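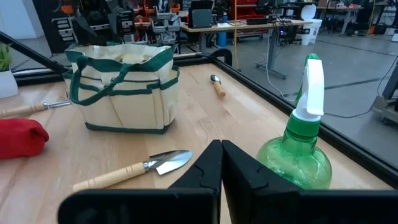 Search posts, people and tags
Log in Sign up
3 min read

Right, it's February, it's chucking it down, and I've decided this is the year my gardening stuff lives in ONE place. Thread, because I've got a brew and opinions.

Background: I had a trowel in the shed, another one under the sink, gloves in the car (why) and seed packets in pretty much every coat I own. Last spring I bought the same lettuce seeds 4 times.

So I've gone for a tote. The cream canvas sort with dark green trim and pockets round the outside. I wanted the Sadis one for ages but it was 60 quid and I'm not paying that for something I'm going to drop in mud.

Mine came from the Estham garden centre clearance shelf, no label in it at all. It slouches a bit when it's open but I quite like that, you can see straight down to the bottom and the strap just flops over the front out of the way.

Pockets: trowel at the front, always. It's the wooden-handled one with the little grooved rings near the end, and I'd be lost without it. Twine and labels next to it. Side pocket is snips and a pencil (pens pack up the second they get damp).

Spray bottle goes in the middle bit, standing up. Mine's the round green one with the white top and I use it for seedlings and nothing else!! Learnt that after I put soap mix in one for greenfly and then forgot. RIP basil.

Enikő Virág on the allotment group swears by oiling wooden handles before the season starts, so that's tonight's job. Thin coat of linseed, leave it, wipe off the extra. Lay your rags out flat outside to dry, don't scrunch them up, they can catch fire by themselves.

Somebody asked about the Tian kneeler. Yes I've still got it, no it doesn't fit in the bag, it hangs on the shed door. Same with the Akix watering can, which dribbles down my leg every single time and I keep using it anyway.

Next up is the seed tin. I reckon there are almost 200 packets in there and half of them are out of date. Parsnips are going straight in the compost, old parsnip seed is a waste of a good windowsill.

What's in your front pocket? Want to see everyone's bags please, mucky ones especially

1247 likes

We use cookies to improve your experience. Accept all Manage settings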